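4 March 2023

Second brewing trial with the Farnix yellow tea today. The first attempt was a failure by any measure. I used water straight off the boil and got a cup that tasted like a poor green, flat at the front and rough on the back of the tongue. The leaf was a bud-and-one-leaf pick, pressed lightly, with very little broken material in the bag. I blamed the supplier at the time. I now think the fault was mine.

Settings for this round: water at 83 degrees, a white porcelain lidded bowl, and a first steep of 22 seconds. I rinsed the bowl beforehand but left the leaf unrinsed, as the old notes recommend for anything made mostly of buds.

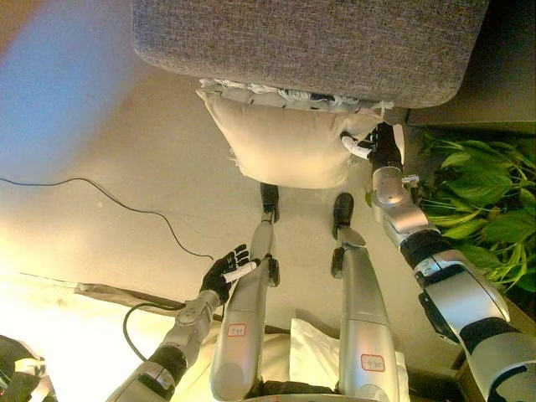

The sealed yellowing step is what separates this tea from a green. After the pan firing, the damp leaf is wrapped in cloth or paper and left in a heap, where the warmth and moisture turn it from green to a dull yellow and take the grassy edge off. Sources disagree on how long. One gives a few hours, another gives several days with a light drying in between, and the Hellström handbook gives both without comment. Cloth matters more than I had assumed, as it lets the heap breathe. A tight weave such as the speckled gray on the seat would probably hold too much moisture. The cream of the cushion is close to the liquor I got from the first steep, which is paler than the handbook's color chart allows.

Second steep, same temperature, a little longer: sweeter, with something like boiled corn. Third steep: the best of the set. Slight astringency, gone quickly. By the fifth the flavor was mostly water and I stopped.

The green from Plollska, brewed alongside as a control, was louder at every stage and faded sooner. Same water, same bowl size. I would still pick it for a morning cup. The yellow is a tea for late afternoon, when I have time to pay attention to it. 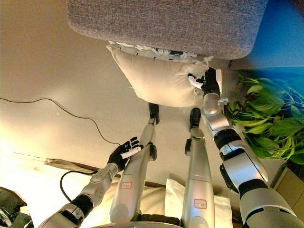
Posted by Humero
Filed under: Tea diary, yellow teas

Storage is the next problem. The tin has a loose inner lid, and the dry leaf has already lost some of its scent since I opened it. I have moved half into a foil pouch and marked it, and will compare the two in June. The pouch is in the back cupboard, away from the smoked tea - that one gets into everything.

Also reread the chapter on tribute teas. The author says that yellow tea reached the court more than 800 years before the dates I had in my notebook, but the passage seems to mean tea with naturally yellow buds, a different thing from leaf that has been through the yellowing step. The same word covers both. I have corrected the notebook entry and put a question mark beside the older date.

Leaf left in the tin: enough for 11 more sessions at the present dose. Next time I will drop the water a few degrees and change nothing else.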